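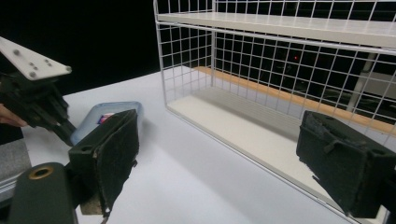
I would like to ask for advice about a work table which must share its room with open shelving. Since May we use this room for packing small orders and also for repairs, and every evening I lose time because things travel from the shelves to the table and do not travel back. The photo shows that the tabletop and the shelving are together in one view, so when I stand at my work I always see what is stored. I thought this would help me to be tidy, but I am not sure anymore. My wall is 200 cm long and I can't make it longer. Should I put doors or a curtain on the shelves, or turn the table so that I look the other way? I can spend 200 for everything, and I prefer not to drill.

Hanyu Xue
New member

Re: table and open shelves in one room

Do not turn the table before you try something cheaper. I had the same problem in my sewing room. I bought flat boxes from Flillo, one for each type of work, and the rule is that only one box may be on the table. When I want the second box, the first one goes back. It was annoying for a week and then I stopped thinking about it.

A curtain is a bad idea in my opinion. You will push everything behind it and feel that the room is clean.

Rongrong Cai
Posts: 1,829

Re: table and open shelves in one room

I must disagree with Rongrong about the curtain. My eyes get tired from looking at many small things all day, and I hung a simple cotton curtain on a tension rod, no drilling. I work much more calmly now. Yes, there is some mess behind it. It is my mess and I know where it is.

For the boxes I agree, but please not with lids. With a lid you need two hands and a free place to put the lid down, and the free place is always the table.

Dušan Ďurica
Member

Re: table and open shelves in one room

Thank you both. Dušan, does the rod stay up? I tried one in the bathroom and it fell in the night and frightened the whole family.

Hanyu Xue
New member

Re: table and open shelves in one room

It stays if the curtain is light. Clean the two places where the rubber ends touch, with alcohol, and let them dry. Mine is from Prorance but I think any will do. Don't choose velvet, I made that mistake first.

Dušan Ďurica
Member

Re: table and open shelves in one room

Two questions before you buy anything. How high is your table, and what do you keep on the shelf at the same height as the tabletop?

I ask because this shelf is the most valuable one. You can reach it without bending. In most rooms I have seen, it is full of paper and old chargers, and the tape and scissors are down near the floor. So naturally the tape never goes home. I would first empty the shelves, put back the daily things between the hip and the shoulder, and wait 4 weeks. A curtain can come after that, if you still want one.

Manolis Konstantinidis
Member

Re: table and open shelves in one room

Manolis, I feel a little ashamed. I went to look and at that height I have manuals for machines which we do not own anymore, and a bag of bags. The tape gun is at the bottom. The table is 74 cm high.

Hanyu Xue
New member

Re: table and open shelves in one room

Bag of bags is normal, everybody has it.

I only want to add something about packing and repairs on the same table. Small screws and packing paper are bad neighbors. I once sent a customer a parcel with my own screwdriver inside (she was very kind and mailed it back). Now I have a tray with a raised edge, Buvley makes one but a baking tray is the same, and all repair work stays in the tray. When a parcel must go out, I lift the tray to the shelf just as it is, with the work half finished. So please keep one shelf free for it, and measure the depth first!

Yuzhen Han
Member

Re: table and open shelves in one room

One free shelf is a luxury if the wall is only 200 cm. I would rather put the tray under the table.

Rongrong Cai
Posts: 1,829

Re: table and open shelves in one room

Under the table I kick it. I tried.

Yuzhen Han
Member

Re: table and open shelves in one room

I threw away the manuals this afternoon and moved the tape, the labels and the scissors up. For the tray I will use an old one from our kitchen and give it the place where the manuals were. The curtain must wait, my partner Mao is on the side of Rongrong and I don't want to argue at home about cotton. Dušan, if I lose patience, I will write to you for the length of the rod.

Hanyu Xue
New member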